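초등학교 오후 수업 단축, 맞벌이 가정은 어떻게 준비하셨나요?

Yoga Sinaga
2021년 4월 21일

안녕하세요, 늘 읽기만 하다가 처음으로 글을 남겨 봅니다. 저희 아이가 Drikbridge에 있는 초등학교 2학년인데요, 지난주에 가정통신문이 왔어요. 다음 학기부터 하교 시간을 앞당기고, 그 시간을 교사 연수와 수업 준비에 쓰는 안을 검토 중이라고 합니다. 예산이 빠듯하다는 이야기도 뒤쪽에 조금 적혀 있더라고요. 선생님들 힘드신 건 저도 잘 알고, 담임 선생님께는 정말 감사한 마음뿐이에요. 그런데 저희는 둘 다 저녁까지 일을 해서 그 시간을 어떻게 메워야 할지 막막합니다. 돌봄교실은 벌써 대기가 있다고 하고요. 비슷한 일을 먼저 겪어 보신 분이 계시면 학교에 무엇을 물어봐야 하는지, 의견서는 어떻게 쓰는 게 좋은지 좀 알려 주시면 고맙겠습니다.

Colin Wragg

안녕하세요, 글을 읽는데 몇 해 전 저희 집 이야기 같아서 그냥 지나칠 수가 없네요. 저희 학교는 12월에 똑같은 안내문이 나왔고, 그때 저도 밤에 잠이 잘 안 왔습니다.

우선 '검토 중'이라고 되어 있으면 아직 의견을 낼 시간이 있다는 뜻이니 너무 걱정부터 하지 마세요. 학교에 전화하셔서 의견 수렴 마감일이 언제인지, 줄어드는 시간만큼 돌봄교실 정원을 늘릴 계획이 있는지부터 물어보시면 됩니다. 통학버스 시간도 꼭 확인하세요. 저희는 그걸 빼먹었다가 첫 주에 고생을 많이 했어요 (아이가 정문에서 한참 기다렸답니다).

의견서는 길게 안 쓰셔도 괜찮습니다. 저는 처음에 세 장을 썼다가 아내가 보고 한 장으로 줄여 줬는데, 그게 훨씬 나았어요. 반대한다, 찬성한다보다 우리 집은 몇 시부터 몇 시까지 아이를 맡길 곳이 없다고 적는 편이 학교에서도 정리하기 쉽다고 하더군요. 저희 때는 학부모 129명이 의견서를 냈고, 결국 시행이 한 학기 미뤄지면서 돌봄 자리도 8개가 더 생겼습니다.
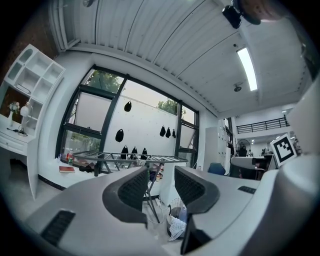

그리고 같은 반 부모님들과 미리 이야기를 나눠 보세요. 저희는 세 집이 돌아가면서 아이들을 데려왔는데, 하다 보니 아이들도 친해지고 저녁도 가끔 같이 먹게 되고, 지금은 그 시절이 조금 그립기도 하네요. 회사에도 일찍 말씀해 두시면 좋아요. 출근을 당기고 퇴근을 당기는 정도는 의외로 쉽게 되는 곳이 있습니다. 잘 풀리시길 바라고, 설명회에 다녀오시면 소식도 들려주세요!

Pumesetti

저희 동네는 Zinik이라는 방과후 프로그램을 보내는 집이 많아요. 간식도 주고 숙제도 봐 줍니다. 그쪽 지역에도 있는지는 잘 모르겠어요. 대기자 명단은 무조건 빨리 올리세요. 저는 늦게 올렸다가 한 학기를 친정어머니께 신세 졌습니다ㅠㅠ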